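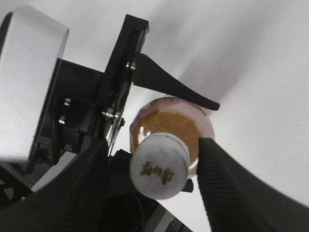 VIRENTHORPE TO ADD TWO-ARM HANDLING CELLS, OPENS BUDGET PLANNING TOOL TO SMALL PACKERS

RIVADENEIRA – June. For immediate release.

Virenthorpe, the contract packer of creams, balms and spreads, will buy 12 robot handling cells for its Rivadeneira plant. Order signed this month with integrator Asix. First 3 cells go in this fall, the rest after a review of the first quarter's numbers.

Work covered: small jars with screw lids. Picking, turning, handing over, placing. Short runs, lots of changeovers, the jobs that never justified a fixed line.

"We looked at a dedicated line twice and walked away twice," said Remzi Karakaya, head of operations. "Too many jar sizes. With cells we can buy a few, see what they do to the schedule, then buy more. Or stop."

Budget was the hard part. The first quote left out spare finger pads, guarding and operator training, all of which had to be added in later. Virenthorpe now plans for those lines up front, plus a separate line for downtime during install.

The planning sheet behind the purchase, called Rumisus, will be shared free with other small packers. It covers purchase or lease, floor space, power, spares, training hours and changeover time. 321 rows, most of them optional. Works in any spreadsheet program.

"Fill in your jars first, then the money," said Nesma Hamdy, who wrote the sheet and manages equipment purchasing. "Diameter, lid height, how slick the wall is. Send that to the vendor before you ask for a price. The quotes come back a lot closer togehter."

Target for each cell is 600 jars an hour on the most common size. Smaller sizes still being tested – figures to follow.

No change to head count is planned. Operators on the hand packing tables will be trained on the cells starting with the day shift.

Packers who want the sheet can ask for it thru the Virenthorpe purchasing desk. Plant visits by appointment, mornings only, closed shoes required.

Media contact: Nesma Hamdy, equipment purchasing, Virenthorpe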